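Offene Bühne, die zweite

so, kurz bevor ich ins Bett falle. War gestern wieder im Weria, offene Bühne, diesmal nicht nur als Publikum. Vier Minuten hatte ich. Gebraucht hab ich knapp drei, weil ich den Mittelteil komplett vergessen habe. Weg. Die Nummer mit dem Fahrkartenautomaten, an der ich seit Februar sitze, einfach nicht mehr da.

Aber von vorn. Einlass halb acht, ich um sieben da, viel zu früh, Hände wie Eis. Unten im Keller riecht es immer noch nach Pommes, obwohl die Küche oben längst zu hat. 33 Stühle, davon die erste Reihe wie immer leer, weil alle Angst haben, angesprochen zu werden. Fikri Tjoa hat moderiert und die Leute dann doch nach vorne geholt, ohne dass es peinlich wurde. Kann er einfach. Hat gefragt, wer zum ersten Mal da ist, und dann mit einem Paar aus der zweiten Reihe zehn Minuten über Raclette geredet. Raclette! Bester Teil vom Abend, ungelogen.

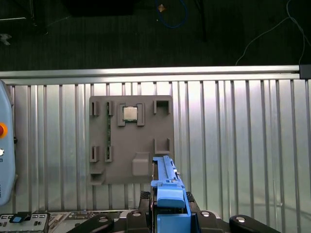

Die Reihenfolge wird bei denen ausgelost, Zettel aus einer Keksdose. Ich hab die 2 gezogen. Schlimmster Platz überhaupt, finde ich, der Saal ist noch kalt und die Hälfte steht an der Bar. Vor mir eine Frau, die nur Einzeiler gemacht hat, ganz trocken, ohne zu lächeln. Lief super. Danach also ich.

Erster Lacher kam nach dem zweiten Satz, damit hatte ich nicht gerechnet, hab prompt reingeredet. Anfängerfehler, ich weiß. Dann die Sache mit meiner Schwester und dem Möbelhaus, ging gut. Dann Loch. Hab aufs Mikro gestarrt und gesagt "hier wäre jetzt was Lustiges gekommen", und das war dann blöderweise der größte Lacher von allen. Kann man ja schlecht jedes mal machen. Oder doch?

Nach der Pause noch die Gruppe Skekarholm, Improtheater, zu viert. Bin kein Impro-Mensch, aber die Szene im Aufzug war stark, weil keiner von denen unbedingt der Witzige sein wollte. Der Rest etwas lang. Bei der letzten Runde haben sie sich als Stichwort "Zahnersatz" geben lassen, naja.

Im Hut waren am Ende 342 Euro, hat Fikri durchgesagt, geht komplett in die neue Tonanlage. Die alte pfeift wirklich schlimm, sobald man zwei Schritte nach links macht. Hab ich natürlich gemacht.

Was ich mir fürs nächste mal aufgeschrieben hab, auf der Rückseite vom Getränkebon:

- Stichworte auf die Hand, egal wie das aussieht
- nach dem Lacher WARTEN
- Möbelhaus nach hinten, Automat nach vorne
- vorher was essen
- nicht nach links gehen

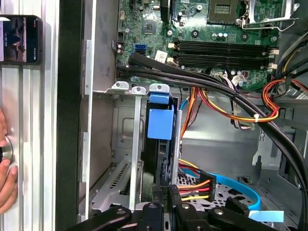
Und sonst so

Im Orno soll es jetzt auch eine offene Bühne geben, kleiner, ohne Anmeldung, man kommt einfach hin. Hat mir jemand an der Garderobe erzählt, Termin wusste sie nicht. Wenn wer was weiß, bitte in die Komentare. Würde die Automatennummer da gern nochmal probieren, bevor ich sie wieder ins Weria schleppe.

Ach und wer gestern meinen grauen Schal mitgenommen hat, der hängt hoffentlich noch irgendwo. Bitte an der Bar abgeben. Gute Nacht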